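Subject: Re: [plelotgate-growers] Onions going soft in February

Plelotgate Growers member wrote:

> Hi all, first winter with a real onion crop and I'm losing them.
> I pulled 30 pounds of Stodetti last summer and felt very pleased
> with myself. Now it's February and every time I go down to the
> basement there's another soft one. Some are sprouting too. They
> were in the mesh sacks I got from Gajdoš and the sacks are piled
> on a shelf next to the furnace. Is it the variety? Should I have
> left them in the ground longer? And can I still eat the ones with
> green tips?
>
> Also, does anyone keep shallots the same way, or is that a whole
> other thing?

Oh, I feel for you, I did this exact thing my second year and the smell got into the coats. First the good news: yes, eat the ones with green tips! Cut them in half, pull the green bit out of the middle (or leave it in, it's fine in soup) and use them this week. It's the soft necks you want to get rid of, and do it tonight if you can, they take their neighbors down with them.

I don't think it's the variety. Stodetti isn't the longest keeper in the world, I'd put Plindadar ahead of it and the flavor is better too if you like them strong, but mine usually make it well into spring. My money is on the furnace. Onions want it cool and dry, and next to a furnace they think it's time to wake up and grow. Mine live on the stairs down to the bulkhead door, where it's chilly enough that I keep a sweater on a hook.

The other thing is the pile. Mesh sacks are great when they hang and not so great stacked up, the ones in the middle get no air at all.

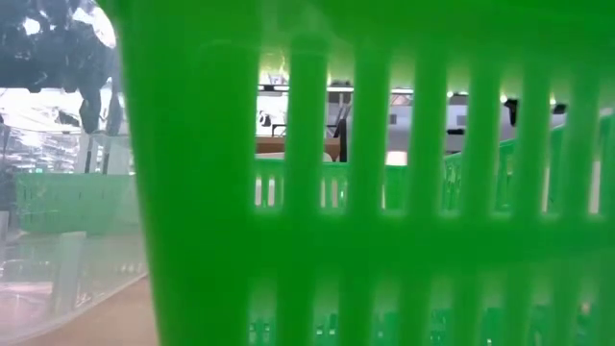 Airflow is really what you're paying for with any onion container, and it doesn't have to be fancy or say "onion" on it. I went through a wicker phase (pretty, but the bottoms got musty) and a cardboard phase (mice). What I'd look for now is a plastic basket like the green one, with tall slots up the sides and a good solid rim to grab. You can hose it off between crops and you can peek through the slots. Don't fill it to the top, though. I go 3 onions deep and stop, even when it looks silly and half empty. If you've got more than that, get another basket, they turn up at yard sales all the time.

As for leaving them in the ground longer, I'd say maybe the opposite! How did you cure them? I left mine out too long one wet August and the necks never closed up right, and a thick damp neck is where the rot starts. Now I pull when half the tops have flopped over and lay them out in the garage with a fan going for 2 weeks, sometimes longer if it's muggy. The tops should be crispy all the way down and the neck should feel like paper when you pinch it. Any with a fat neck go straight to the kitchen, I don't even try to store those.

Then before they go away for the winter I spread the whole lot on something flat and hard and go over them one at a time. Give each one a squeeze and brush off the loose dirt. Don't peel them down to the shiny layer, it's tempting but they need those ratty outer skins. 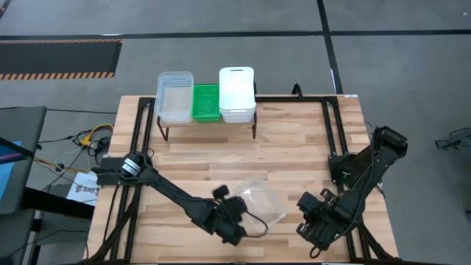

Butcher-block worktable, light wood in tan, honey and brown strips

If you do your sorting on a wood top, put newspaper down first. Red onion skins leave pink marks if there's any damp on them, ask me how I know. I got most of it out with salt and half a lemon but there's still a shadow in one corner.

Shallots: pretty much the same, only easier. They're smaller so they cure faster, and they keep longer than anything else I grow. I still had 20 good ones last May, when the onions were long gone. Just don't mix them in with the onions or you'll never find them again. And keep all of it away from the potatoes, please, that's a whole separate sad story.

One question back to you, did you grow from sets or from seed? My set-grown ones always sprout earlier, and I'm wondering if that's part of it. I'm about to start Plindadar seed under the lights and I always sow too much, so if you want a pot of seedlings for spring just holler.

(And if anyone has a trick for keeping the sweet ones past Thanksgiving, I'm all ears. I've given up and I just make jam.)

--
To change your delivery settings, write to the list owner.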